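Gripper on cloth: Steton or Lornach?

kessel_r
2022-01-31
We have the Steton and the Lornach on loan and need to pick one. Task is wiping flat wooden items. The Steton closes at 50 N and never drops the cloth, but it bunches the fold so the wiping area shrinks. The Lornach is gentler -- it slipped 2 times in 278 grasps.
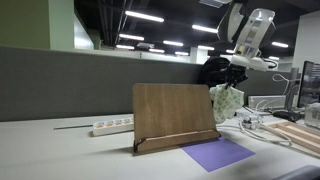

Cloth in the gripper, next to the book stand.

tmv_axis
I'd take the slips. A bunched cloth leaves streaks and your success metric won't show it.

oldservo
Disagree. A slip means a stopped run. Lower the force on the Steton before ruling it out. Which controller?

kessel_r
Tedama, stock firmware. Force is set per grasp, no ramp.

oldservo
Then you are comparing controllers as much as grippers. Ramp it and rerun both.

tmv_axis
Ramping didn't help us in November. Different pads, though. Are yours the ribbed ones?

kessel_r
Smooth on both. Will rerun at 30 and post the log.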